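**Gripper closes again by itself after fault reset (washer door task)**

---

**latchpin_o** wrote:

Hello all. I need advice about a fault which I do not understand, and I think it is also a safety matter.

Our arm has a two-finger gripper from Pultard. The task is simple: go to a front-loading washing machine, take the rim of the door, pull it open, let go, move back. We have run it for two weeks in our test room in Gumville. Yesterday, on cycle 198, the controller stopped with a force fault while the fingers were on the rim. I pressed the stop button, went to the arm, and started to free the door by hand. My colleague asked if he can reset, and I said yes, because my hand was on the door and not between the fingers. After the reset the gripper closed again with full force. It had no command from our program. My thumb was 2 cm away.
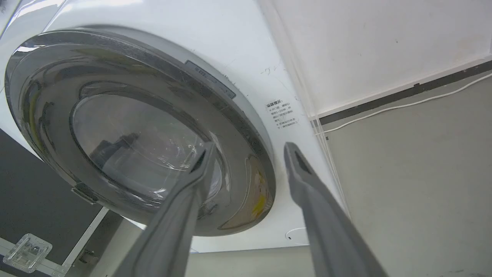
The log shows fault code 19, then the reset, then "resume target". I did not send any target after the fault. I have read the manual two times and it says only that the gripper "returns to ready" after reset. For me, ready means open or still. Is this normal for this model?

---

**Brandywell** wrote:

Normal, yes. The gripper keeps the last position target in its own memory. If the fault came during a close, the target is still "closed". When you reset, it gets power again and goes to finish the job. Send an open command or a hold command before the reset. I have done this for a year and had no surprise.

---

**mitre_saw_kid** wrote:

I don't agree with "normal". It may be how the thing works, but a reset should never start motion by itself. Reset and start are two separate actions on every machine I was trained on. Please report it to Pultard.

Also, why was anyone resetting while a hand was near the arm?

---

**latchpin_o** wrote:

You are right about the hand, and I accept it. It was my mistake to say yes. We have now a rule that the person at the arm holds the key, and there is no reset without the key.

Brandywell, I tried your hold command this morning. It is refused while fault 19 is active. The answer is "not available in this state". Which firmware do you have?

---

**Brandywell** wrote:

3,310. If yours is older, the hold command may be blocked during a fault. I remember something about that in the release notes, but I can't find them now.

---

**latchpin_o** wrote:

Ours is older, so this can explain the difference. I will update the second gripper first and keep the first one as it is, to be able to compare.

---

**Prado** wrote:

Firmware aside, I would look at why you get the force fault. A washer door has a catch that holds hard and then lets go suddenly. If you pull straight back and the fingers are a little off center, the rim twists between them and the force goes up very fast. We had this with oven doors. We changed the pull to a small arc around the hinge and lowered the grip force, and the faults became rare.

---

**mitre_saw_kid** wrote:

Fewer faults is good, but it does not fix the reset. One fault per month with a hand in the wrong place is enough.

---

**Prado** wrote:

I didn't say it fixes it. Both should be done.

---

**latchpin_o** wrote:

Thank you, both points are useful. Our pull is a straight line, I checked. I will teach the arc on Monday.

For the reset, I have put the gripper supply on its own relay, a Broklow one which we had in the drawer. The stop button now cuts it, and it comes back only with a separate green button. I tested with a piece of foam between the fingers. After the reset the foam was not pressed. But when I push the green button, the gripper still closes, so the old target survives the power cut also. Does anybody know how to clear it before the power returns? I have written to Pultard and wait for the answer.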